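Brush bench, November, 4:40 pm

Peninah wants the rack kept on the felt from now on, not the bare table. Fine by me. Loops on the old Medden brushes are fraying, need new cord before the class. Elibariki has the spool I think??
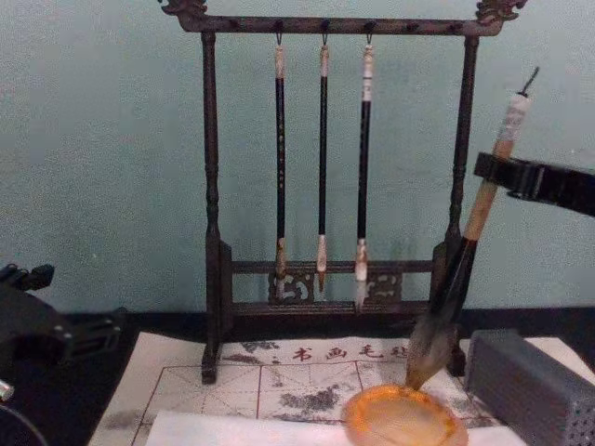
1 min read

Three up on the hooks, tips down. The fat white one hangs lowest, gets into the carved panel, so give it the most room. Big brush dosn't go on with these, lay it flat.

Riseo ink order no. 806, still waiting. Paper: 110 sheets left in the drawer, enough for one class. Dust the carving w/ a dry brush, no oil on it pls. Ask Peninah abuot spare pegs.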